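Speaker notes - "Folding on the bed: clothes for the cold months"
Wakana Oda, evening talk at the Prernau community house, September

Start without slides. Say good evening, thank the Saseo sewing circle for the tea. Ask who folds on a table, who on the floor, who on the bed. Wait for the hands. Do not hurry this part.

My own answer: on the bed. The reason is only the height. I am 158 cm tall and our table is too high for my shoulders after the second basket. A bed lets me put the whole garment down flat and walk to the other side.

Then speak about the surface. A soft quilt is bad for folding, because the sleeve sinks and the crease goes where it wants. I push the quilt to the edge and work on the mat. A woven mat gives a firm ground, and its stripes are a free ruler. Put the side seam along one stripe and the fold will be straight.

Next two slides. Let people look first, about the time of one breath.
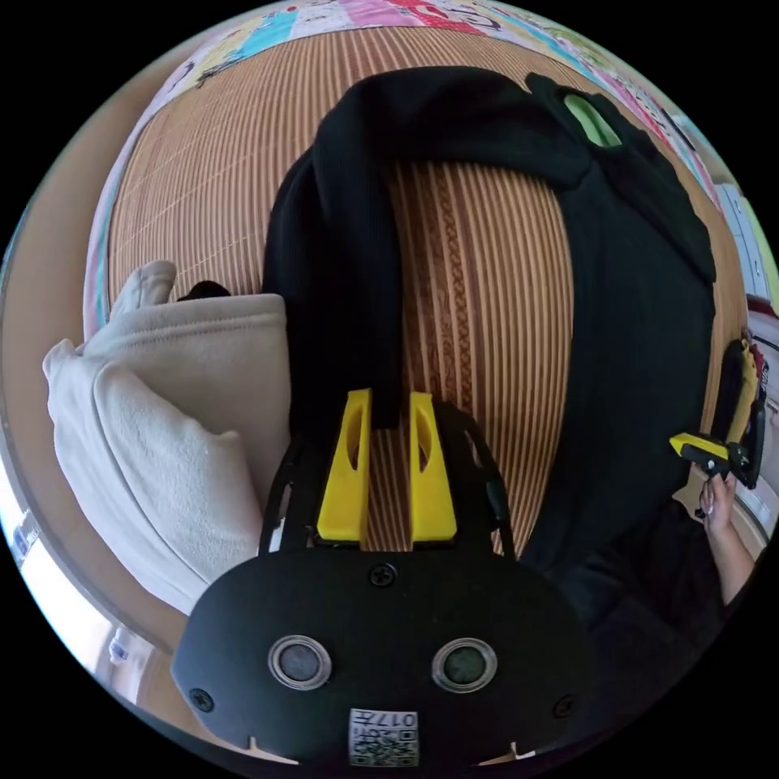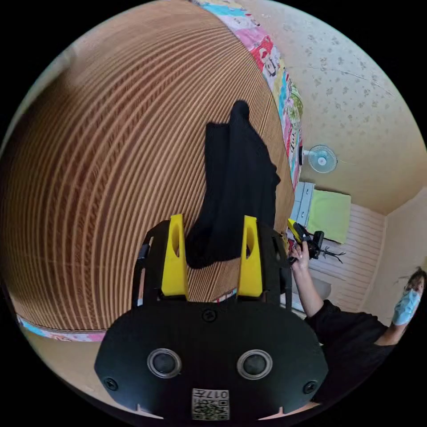

Dark clothes are the difficult ones. On black cloth the eye does not find the seam, so I look for it with my fingers. Take the garment at the shoulders, lift it, let it hang, and put it down again from the hem upwards. If it is still crooked, lift again. Smoothing with the palm helps woven cotton but a knit will stretch, so with a knit I only pat.

Fleece: fold it loosely and keep it for the top of the pile. It takes much place. In Mrs Tamihana's course we pressed it under books and it came out with a hard line in the middle, which stayed until winter.

Measures, if someone asks: my shelf is 60 cm wide, so two piles of jumpers fit and one of scarves. The drawer under the bed is 100 cm and takes the rest. I never make a pile higher than 4 pieces - the lowest one is always the one my husband wants.

Moths: keep it short. Clean clothes, dry drawer, open it now and then. Someone will ask about cedar. Say that I like the smell and do not know more.

Practice part: everybody takes one jumper from the Rendel box and folds it with the neighbour. Go round the room. Left-handed people start from the other sleeve, remember to say it before they begin.

Give back the key at half past eight. Jumpers go back in the box folded, please.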